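Moving the shop to flat rate shipping

I spent most of March redoing the shipping settings on my shop, and a few people who sell the same kind of thing asked me to write down what I did. It's a small shop. I sell cake decorating supplies out of two rooms behind my house in Ulldale: sugar paste, tins, cutters, boards, ribbon, a few colors that come in spray cans. Orders go out every weekday morning.

The old setup charged by weight. The cart added up the grams, looked at the zip code and gave the customer a price. That was fine when I sold mostly cutters and ribbon. It stopped being fine when sugar paste became half of what I sell. A person would put three tubs and a packet of piping tips in the cart and see a shipping charge bigger than the piping tips, and then I'd never hear from them again. I could see the abandoned carts in the log.

The other problem was cake boards. They weigh next to nothing but the carton is big, and the carrier bills for the size of the carton. I was losing money on every large board that left the building and making some of it back on the paste, which isn't fair to the people buying paste.

So I now have three shipping classes. Small parcels are anything under 2000 grams that fits in the shallow carton. Standard is up to 19 pounds in either of the two deep cartons. Oversize is boards, tall boxes and dummies, whatever they weigh. Each class has one price for the whole state and one price for everywhere else. Yes, I'm mixing grams and pounds. The products are entered in grams because that's how the supplier lists them, and the carrier's rate card is in pounds. I keep a conversion table taped to the wall.

Spray colors have their own rule on top of that. They can only go by ground, so if there's a can in the cart the faster option disappears. The first version of this rule hid all the options and left people at a checkout page with no way to finish. I found out when Barrett Begay called me at seven in the morning to order over the phone. He runs a bakery in Pleseck and he needed gold spray for a wedding order, so I packed his box first and then went and fixed the rule.

Setting up the classes took one evening. Assigning the products took two weeks. I have just over 3000 of them if you count every color and size as its own line, and the import file kept dropping the shipping class on anything with a comma in the name. I ended up doing the cutters by hand. You open the product, pick the class, save, go back, and the list has jumped to the top again. I did that at the table with the radio on, a page or two of products at a time.

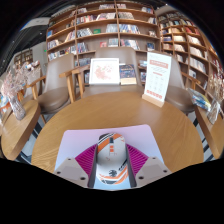
The plugin I settled on is called Skarneo. I tried Sanna first and I liked the look of it better, but it couldn't handle a cart with items from two classes. It charged both rates and added them together. Skarneo lets you say that the highest class in the cart sets the price for the whole order, and that's what I wanted. It costs a bit more per month. The help pages are thin, though they did answer my email the next morning.

Results so far are mixed. Fewer people leave at the shipping page. The average order is a little bigger, mostly people adding a tub of paste to fill out the box. On the other side, I've had two complaints from customers who buy one packet of ribbon at a time and now pay more than they used to. I don't have a good answer for them yet. I'm looking at sending very flat items in a padded envelope with no tracking - but then I'd be the one paying when they go missing, so I want to work out how often that would happen.

I also have to rewrite the shipping page on the site. It still has the old weight chart on it, and a paragraph about holiday cutoff times that was out of date before I started. If you order this week, go by what the checkout tells you and ignore the chart.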